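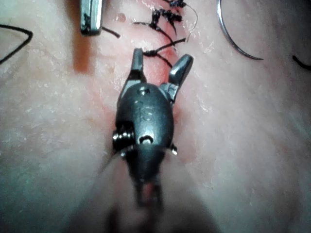 Figure 2. A sutured incision with knotted stitches and a length of black suture.

4.2 What patients were told about their stitches

The second part of the study looked at the written advice given to people going home with a closed wound. We collected leaflets from the minor surgery clinics at Numham and Gesthorpe and from the general practices that refer to them. Leaflets were included if they were in use on 4/1/21, whether or not they had been printed before that date. Copies that differed only in the clinic's address or telephone number were treated as one leaflet. This left 49 for analysis.

Most leaflets began with the dressing. Patients were told to leave it in place, to keep it dry and to replace it if it came away. There was less agreement on washing. Some leaflets allowed a short shower on the day after the operation, others asked the patient to wait until the stitches were out, and a few said only that the wound should be kept clean. Two leaflets gave different advice on the front and back of the same sheet. Staff at Gesthorpe told us that the back had been taken from an older version and that they normally crossed part of it out by hand.

The words used for the stitches themselves also varied. "Stitches" and "sutures" often appeared in the same paragraph with no sign that they meant the same thing. In the telephone interviews several patients said they had taken "sutures" to be something under the skin and "stitches" to be the part they could see (for stitches of the visible kind see Figure 2). One had gone back to the clinic to ask when the sutures would be taken out, having already had the stitches removed by the practice nurse. "Non-absorbable" was rarely explained. Where it was, the explanation was usually a single sentence placed after the instructions that depended on it.

Removal dates were the commonest source of trouble. The questionnaire went to all patients on the clinic lists for the study period, and 1057 returned it. Around 50 of these said they had not known who was meant to take the stitches out. Their written comments fall into a few groups. Some had expected a letter. Some had been told to ring their practice but had found that the practice wanted a note from the clinic first. Others had been given a number of days but were unsure whether to count the day of the operation. The leaflets did little to help here. Many had a blank line for the removal date, and in the used copies that patients sent back to us the line had often been left empty.

The Tetport leaflet, which both clinics held in stock but seldom gave out, dealt with this more fully. It had a box for the date, a box for the place and a printed statement of who should make the appointment. Staff liked it but said that it was too long to go through at the end of a busy list. It ran to a folded sheet, where most of the others were a single page. We did not test whether patients given the Tetport leaflet did better, as too few had received it.

Advice on when to seek help was present in nearly all the leaflets, although its position varied. Redness, swelling, discharge and fever were the signs most often listed. Pain was treated less evenly - some leaflets said that it was to be expected and left it there, while others said that pain which got worse should be reported. Patients who remembered the list at all tended to remember its first item. Telephone numbers were a further difficulty. Several led to a switchboard that closed in the late afternoon, and the leaflets did not say so.

Reading level was scored with the Magagula scale, applied to the full text of each leaflet with headings removed. The scale was designed for public notices, and its handling of short lists is poor, so we give the scores in the appendix only and draw little from them here. In general the leaflets written by nursing staff used shorter sentences than those adapted from hospital policy. They were also more likely to say what the patient should do first.

A draft of the combined leaflet was sent to both clinics in July. The comments received, and the changes made to the wording on washing and removal, are set out in Section 4.3.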